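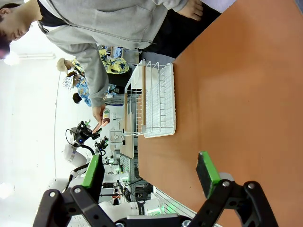 吉塔里业余美式橄榄球联盟
五月份理事会会议纪要

地点:本穆萨球场会议室
时间:晚上七点开始
主持:泽伊拉·贝纳维德斯(Zoila Benavides)
出席:阿卜杜勒克里姆·哈提卜(Abdelkrim El Khatib,赛程)、肯扎·拉卢(Kenza Lahlou,裁判)、沙伊玛·谢尔比尼(Chaimae El Sherbiny,财务及报名)、阿纳斯·阿卜杜勒·哈米德(Anas Abdel Hamid,场地与器材)
列席:阿利克斯队、克林顿(Clirnton)队、本穆萨队领队
请假:北岸队领队
记录:沙伊玛·谢尔比尼

一、上次会议纪要

上次纪要第四项把加时赛的开球点写成三十码线,应为二十五码线。更正后通过。
上次遗留事项中,球衣号码登记表已收齐。客队更衣室门锁仍未更换,转入本次第五项。

二、季后赛赛制

哈提卜说明两个方案。方案甲沿用去年做法,常规赛前四名进入半决赛,第一名对第四名,第二名对第三名,排名高的队主场。方案乙为前六名进入季后赛,前两名首轮轮空,多打一个比赛周。

阿利克斯队领队支持方案乙,理由是赛季后半段排在第五、第六的队常常已经没有目标,到场人数掉得厉害,去年最后一轮有一场比赛双方都凑不齐特勤组的替补。克林顿队领队反对,认为多一周比赛会和学校考试撞在一起,该队学生球员比较多。本穆萨队领队表示两个方案都可以接受,但希望首轮不要安排在晚上,球场东侧的灯还没修好。

拉卢提出,方案乙首轮两场如果同时开球,裁判组人手不够,只能前后错开,中间至少留出三个小时。哈提卜回答,错开在赛程上可以做到,第一场上午十点,第二场下午两点。

讨论中有人问能否只在今年试行。主持人认为章程允许理事会按赛季决定季后赛名额,不需要召开全体大会。

表决:方案乙,赞成四票,反对一票。今年试行,赛季结束后再议。
哈提卜在下次会议前发出修订后的赛程,并向克林顿队核对考试日期,尽量避开。

三、排名相同时的判定顺序

现行规则在胜率相同时先看相互战绩,再看净胜分。三队以上战绩相同时怎么处理,规则没有写清楚。去年阿利克斯、北岸、本穆萨三队互有胜负,最后是临时开电话会议定的。

哈提卜建议的顺序为:
1. 相互之间的胜率;
2. 相互之间的净胜分,单场最多计二十一分;
3. 对共同对手的胜率;
4. 全赛季失分较少者;
5. 抽签。

克林顿队领队询问单场封顶的用意。哈提卜解释是为了不让领先很多的队继续猛攻,去年有两场比赛第四节还在四档强攻,场面不好看,也容易受伤。本穆萨队领队认为封顶定在二十八分更合适。双方交换意见后,同意先按二十一分写入。

另外明确:弃权比赛按二十一比零计算,弃权一方在任何同分判定中排在后面。
一致通过。新顺序从本赛季起执行,已经打完的比赛按新规则重新计算。经当场核对,目前排名没有变化。

四、裁判事项

拉卢汇报前五轮情况。本赛季可执裁人员比去年少,有两位搬到外地,一位膝伤尚未恢复。五人制裁判组目前只能保证焦点场次,其余场次为四人制。

前五轮收到书面申诉3份。
第一份为阿利克斯队对北岸队第二节的接球判定,裁判组看过录像后认为接球手第二只脚踩线,维持原判。
第二份为本穆萨队申诉计时错误,半场结束前多走了九秒。裁判组承认有误,但当时本穆萨队没有暂停,球权也不在本穆萨队一方,不影响比赛结果。已经向该队书面说明。
第三份涉及克林顿队一名线卫的头盔撞击。当场只判了十五码罚退,没有驱逐。拉卢认为按照本联盟的补充规定,这个动作应当驱逐。理事会同意追加停赛一场。克林顿队领队对事实没有异议,但希望以后追加处罚能在赛后三天内通知,这次拖了将近两周,球员已经又打了一场。主持人同意这个意见,由拉卢在裁判手册中加上时限。

裁判津贴问题,拉卢提出现行每场每人100元已经四年没有调整,跑远场的人要自己贴油钱。她建议津贴不动,另加交通补贴。谢尔比尼表示账上可以承担到赛季结束,但需要先看报名费收齐的情况。此事列入下次会议。

边裁提醒各队,教练区界线后面只准站持证人员。上一轮两场比赛都有家属站在区内,其中一次边裁跑动时被绊。再有发生,先警告,第二次按违反体育道德罚退。

五、场地与器材

哈米德汇报:
东侧第二根灯杆的镇流器坏了,修理商报价2,000元,包含登高车。修好以前,晚间比赛一律改到下午。理事会批准该项支出。
客队更衣室门锁,配件已到,由哈米德负责更换,下一轮主场比赛之前完成。
北端得分区的草皮磨损严重,球门柱前面有一块已经露土。建议两周之内各队训练不使用北端。阿利克斯队领队问能否改用副场,哈米德说副场可以用,但没有划线,各队自带标志桶。
码数链一端的杆子开裂,暂时用胶带缠着。谢尔比尼问是否还能修,哈米德认为应当买新的,预计600元。批准。
担架和急救箱已检查,冰袋需要补充。各主场队自备冰袋,赛前由裁判长核对。

克林顿队领队提出,客队看台一侧没有比分牌,替补席看不到剩余时间和暂停次数。哈米德说移动式比分牌借给了青少年组,季后赛可以拿回来。常规赛期间由裁判在每次暂停后口头通报双方教练。

六、报名与财务

谢尔比尼汇报,六支队中有五支已交齐本赛季报名费,余下一队答应在本月底以前付清。按照规定,逾期未交的队不能主办季后赛主场比赛。主持人请谢尔比尼再发一次书面提醒。

保险名单已更新。有四名球员在第三轮之后才补交体检表,在此之前有两人已经上场。谢尔比尼强调,没有体检表的球员不在保险范围以内,各队领队赛前必须对照名单。阿利克斯队领队要求把名单放到网上,方便手机查看。谢尔比尼说名单含有出生日期,不适合公开,可以给每队一个单独的链接,只看得到本队。同意照此办理。

转会窗口在第七轮开球前关闭。关闭之后只接受因伤病补充的四分卫和长开球手,每队最多一人,需附医生证明。

七、青少年腰旗赛

哈米德代青少年组转达,希望季后赛首轮两场之间的空档安排一场腰旗表演赛,两节各十二分钟,用南半场。拉卢没有意见,青少年组自带裁判。哈提卜提醒,表演赛必须在下午一点十五分以前清场,给客队留出热身时间。
同意。

八、其他

本穆萨队领队询问比赛录像交换的期限。现行规定是赛后四天内上传,有的队只传进攻,有的队镜头太近,看不到安全卫的站位。会议明确:进攻、防守、特勤都要上传,开球前要能看到全部二十二名球员。逾期不交的队,不能调看下一场对手的录像。

阿利克斯队领队建议赛季末评选增加进攻线奖项。理事会原则上同意,评选办法由各队教练提名,领队投票,不得投本队。

克林顿队领队问起下赛季是否接收新队。主持人说有一支队来电询问过,尚未递交书面申请,收到以后再讨论。

九、待办事项

哈提卜:修订赛程,核对考试日期,公布新的同分判定顺序。
拉卢:裁判手册增加追加处罚时限,准备交通补贴的书面方案。
哈米德:修灯,换锁,购买码数链,收回移动比分牌。
谢尔比尼:催缴报名费,给各队发名单链接,书面通知克林顿队停赛决定。
各队领队:赛前核对体检名单,补交前五轮缺少的录像。

下次会议在第七轮之后召开,地点不变,具体时间由主持人另行通知。

会议于晚上九点二十分结束。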